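4.3 Bagging and Unbagging of Loose Goods

The third group of tasks covers the handling of thin plastic bags. It was added after the pilot phase at the request of Soon-im Do, who had observed at the Flendatport packing line that most of the time lost by human packers was spent on opening, filling and emptying bags, with comparatively little lost on picking. The same complaint is common in household work. Groceries, toys, spare parts and small electronics all arrive in film of some kind, and a machine that can't get an object out of its bag can't put the object away.

Bags are hard for the present generation of manipulators for reasons that have been described many times. Clear film gives poor depth readings, and its edges are confused with reflections on the table surface. The film has almost no stiffness, so a grasp planned for one shape meets another by the time the fingers close. The mouth of the bag is the only part that matters for most tasks, and it is often folded under the contents or hidden behind them. A rigid object inside the bag makes the problem easier in one respect, as it holds the film in place, and harder in another, as the fingers may close on the object through the film and lift both together. We refer to the last case as a through-grasp. It is counted as a failure in the unbagging task and as a success in the transfer task, where the bag and its contents are to be moved as one item.

4.3.1 Task definitions

Two tasks are reported in this section. In the unbagging task, the system starts with a single rigid block inside a clear bag and must end with the block resting on the table and no film under or over it. In the transfer task, the bag and block must be moved together to a marked region and released. A trial is ended by the operator if the block leaves the table, if the arms come into contact with each other above the force limit, or if no progress is made within the time limit. Torn film is recorded but does not end the trial. In the shop-floor version of the task, tearing would be acceptable for most goods. In the household version it would depend on whether the bag is to be used again, and we make no attempt to settle that question.

Both tasks are bimanual. Single-arm baselines were tried early in the Kong project and dropped, as one gripper dragging a bag across a smooth surface moves the bag and does little else. With two arms, one side can pin the film while the other pulls, which is close to what human packers do. The pinning arm does not need a firm grasp. In many of the better trials it simply pressed a fingertip on the film near the block and stayed there.

4.3.2 Workspace and distractors

All trials were run on the tabletop cell shown in Figure 7. The near and far sections of the table differ slightly in height. We left this step in place. It catches the edge of a sliding bag often enough to affect the results, and kitchen counters and packing benches have similar steps. The policy receives no explicit information about it.

Items from other task groups were kept on the table during bag trials. These include soft toys, balls, wrapped goods and packaged laboratory consumables. Their positions were changed between sessions and held fixed within a session. The purpose was to test whether the policy would confuse one transparent package with another. A policy trained on a bare table reached for the nearest patch of film in the field of view, whatever it contained. A policy trained with distractors present did so far less often, although the error did not disappear, and the remaining cases were mostly ones in which the target bag lay flat and another package stood upright behind it.

Laboratory consumables were a frequent source of this error. The labels and caps of packaged tubes provide strong visual features through the film, and the policy appears to have learned that strong features behind film are worth reaching for. The block, by contrast, is plain and brown and has little texture. We consider this a fair test. Goods on a packing line are rarely the most striking objects in view.

4.3.3 Data collection

Demonstrations were collected by teleoperation over two periods. The first set was recorded by Asanka Dissanayake alone and the second by a mixed group of trained operators. After trials with dropped frames or saturated force readings were removed, 1268 demonstrations remained for the two tasks together. The collection target had been 2000. The shortfall came almost entirely from the unbagging task, where operators needed several attempts to find the mouth of the bag and many recordings ended without a usable result.

We did not remove slow demonstrations. An earlier filter on completion time, used with the Tudari data, had the side effect of discarding nearly every recording in which the operator turned the bag over before opening it. Policies trained on the filtered set never turned a bag over, and failed whenever the mouth faced down. Once the slow recordings were restored, turning behavior was seen again in evaluation, though it was hesitant and used more regrasps than the operators had needed.

4.3.4 Results

The transfer task is close to solved under the conditions tested. Failures were limited to cases in which the film slipped between the fingers during the lift and the block swung out of reach of the second arm. Raising the gripping force reduced slipping and increased tearing. The value used in the final runs was chosen by hand on the development set.

The unbagging task is not solved. The policy completes it reliably only when the mouth of the bag is open and faces one of the arms at the start. When the mouth is closed but visible, the usual outcome is a through-grasp followed by a lift, after which the bag hangs from one gripper with the block still inside. Some trials recovered from this position by shaking, a motion that appears in a small number of demonstrations. When the mouth is hidden, the policy tends to alternate between pinning and pulling without effect until the time limit is reached.

Differences between the two arms were also found. The arms carry different end effectors, and the policy developed a clear preference for pulling with one and pinning with the other. Mirroring the starting layout did not reverse the roles. It only made the arms reach across each other, with a matching rise in contact stops. We take this as evidence that the roles were learned as fixed properties of the arms, and that a policy of this kind can't be moved to a cell with swapped grippers without new data.

4.3.5 Discussion

Taken with the results for rigid objects in Section 4.1, these findings place a practical limit on what can be offered for unattended use. A machine of this type could be trusted to move bagged goods from one place to another on a bench. It could not be trusted to empty a bag of unknown shape in a home. The planned installation at the Stastasden site has been reduced in scope for this reason, and the bags there will be opened by staff before they reach the cell.

Two changes seem worth testing first. The film could be sensed by touch while it is being pinned, using a light sliding motion to find the edge of the mouth. The other option is a short air jet to lift the upper layer of film, an approach already familiar from packing machinery. The second is cheaper and suits the shop floor, but it would scatter light objects on a household table. Neither was available in the cell at the time of the trials.
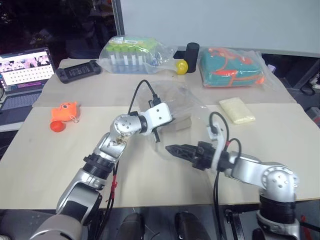

Figure 7. Tabletop cell with a brown block in a clear plastic bag between the two grippers and items from other task groups nearby.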